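Moltton & District Allotments and Gardens Forum
Board: Veg Growing > Onions, Garlic, Leeks
Thread: Garlic in October or wait? (heavy clay)

leekyboots
Right, quick one before work. Clay plot, bottom end, sits wet from now till March. Last two years I put garlic in mid October and lost half of it to rot. Bloke on the next plot says wait till February. Another one says plant it now or don't bother. Who's right? Got 4 bulbs of Nivada sitting on the windowsill and they're starting to look at me.

hardneck_Hal
Now. Garlic wants a cold spell or you get one big round lump and no cloves. Feb is too late most years, esp with the springs we've been having.

plot17b
Disagree with Hal, sorry. I'm on clay too and I've done Feb the last 3 years. Bulbs a bit smaller, yes. But I've got bulbs. He's on sand up at Gandale isn't he, could plant it in a puddle and it'd drain.

hardneck_Hal
Not sand. Loam.

plot17b
Loam then. Lovely loam you can get a fork in at Christmas. Mine you could make plates out of.

Mrs Tansy
Modules! Start them in modules now, leave outside in the cold, plant out in March when the ground is fit. Gets the cold AND misses the wet. Been doing it this way for ages. Any old compost with a bit of grit in. Pointy end up, tip just under the surface. Don't bring them indoors, I did that once and they went all leggy and daft.

leekyboots
Oh that's good. What size modules? Mine are the little ones for lettuce.

Mrs Tansy
Too small. Need about the size of a yoghurt pot. Actual yoghurt pots are fine, holes in the bottom.

Man-sik Yook
I grow on ridges. Pull the soil up with a draw hoe, a hand high, plant in the top of the ridge. Water goes down the sides. No pots, no grit. My clay is as bad as anybody's, the far corner by the ditch, and last summer I lifted 535g of garlic from one short row. Weighed it on the kitchen scales.

hardneck_Hal
535g isn't a lot for a row though is it

Man-sik Yook
It was a short row.

plot17b
Ha. Fair.

leekyboots
How do you stop the ridges slumping? Mine would be flat by Wednesday the rain we get

Man-sik Yook
Leaf mould on top. And don't walk there.

Ditchwater Dee
Can I just put in a word about rust while everyone's here. All this fuss over when to plant and then it all goes orange in May regardless. Had it terrible on Lozano, leaves gone in a fortnight. The softneck next to it barely touched. So I'd say variety matters more than the month.

hardneck_Hal
Rust is weather. Lozano was fine up here.

Ditchwater Dee
Well it wasn't fine down here, Hal.

Mrs Tansy
Spacing helps with rust. People cram them in. I go a good hand span now and it's better than it was. Also don't follow leeks with garlic, same family, you're just handing it over.

leekyboots
Ah. Guess where the leeks were

plot17b
Oh no

leekyboots
OK so that bed's out anyway. Beans were in the top bed, could go there, it's a bit drier. Thinking half in pots Mrs T style and half on a ridge, see what comes up. Does anyone net theirs? Blackbirds had a load of mine out last time, just chucked on the path.
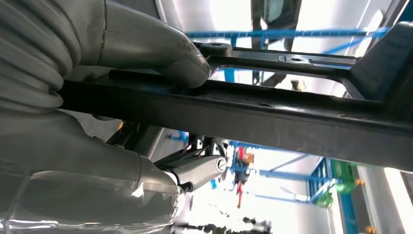
Also is it worth liming first? Never tested the soil, never done anything to it tbh, just muck every other winter and hope. Wouldn't know where to start with the testing kits, they all look the same.

hardneck_Hal
Net yes, till they root. Three or four weeks. Trim the papery tails off the cloves too, that's what the birds grab hold of.

plot17b
Lime if you've had clubroot on the cabbages, otherwise leave it. And not at the same time as muck. One or the other.

Ditchwater Dee
I'd test it. Kits are cheap enough, any of them will tell you if it's sour. Take it from a few spots, not just by the gate.

Man-sik Yook
No muck this year for garlic. Too soft, then it rots in the shed.

Mrs Tansy
Disagree a bit there, old muck is fine if it went on for the beans. Fresh no.

leekyboots
Cheers all. Beans had muck in spring so I'll leave it be. Pots tonight, ridge at the weekend if it stops raining. Still want plot17b to do his in Feb so we can compare weights

plot17b
You're on. Same variety or it doesn't count. I'll get some Nivada if the shop's got any left.

hardneck_Hal
Mine are already in btw. Went in Sunday. Shoots on 2 of them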